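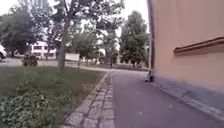 The Space Beside the Wall

Most apartment blocks have a path along one side that never appears in the sales brochure. Residents use it to get to the bins, the bike racks or the next street. It gets plowed last and swept when somebody remembers. At Larkolholm, a housing estate of plastered walk-up blocks, the side paths have become the subject of a long and fairly modest repair program, now in its second stage.

The work is being planned by Colau, a small landscape office that usually handles school yards and parking lots. Its survey covered 7 blocks and 490 meters of path. The office looked at three things: where the water goes, what condition the edges are in, and how the foot of each wall is holding up.

Water came first. Rain leaves the roofs by downspouts, and at several corners it is released straight onto the pavement. On a path with a good cross slope it runs off to the grass. Where the asphalt has settled toward the building, it runs along the wall instead and soaks into the plinth, the band of darker finish at the base. Paint there goes patchy long before the plaster higher up shows any wear. Repainting has been tried at Larkolholm more than once. The new coat looked fine for a couple of winters and then began to lift in the same places.

The current plan leaves the paint for last. Crews will first regrade the low spots so that the surface falls away from the wall, then fit longer outlets to the downspouts. The plinth gets a full dry season before anyone brushes it down and coats it with a breathable mineral paint. Wall colors stay as they are. Residents were asked whether they wanted something cooler than peach, and most did not.

The edges caused more argument. Many of the paths are separated from the lawn by rows of stone setts, and the first cost estimate assumed these would be pulled out and replaced with precast concrete curb. Concrete is quick to lay and easy to mow against. It also stands proud of the surface unless it is set carefully, and a raised curb holds water on the asphalt.

Setts laid flush let the water across. They shift a little with frost, and grass works its way into the joints, but a single loose block can be lifted and bedded again in 30 minutes with hand tools. The estate already owned a pallet of spares, left over from a courtyard job and stored behind the boiler house. Colau revised the drawings and kept the stone. The order for replacement blocks came to 1,000, mostly for corners where delivery trucks had cut across the grass.

New blocks will not match the old ones exactly. The contractor, Hirano, plans to mix them through the rows as it goes so the color varies along the whole length.

The lawns will be mowed less often than before, with a short strip kept along the setts so that people can step off the path to let a stroller by. Low shrubs stay wherever they do not block a sight line at a bend.

Asphalt work is scheduled to start in June at the north end of the estate. Each path will be closed for two working days, and a route to the bins will be kept open on the other side of the block.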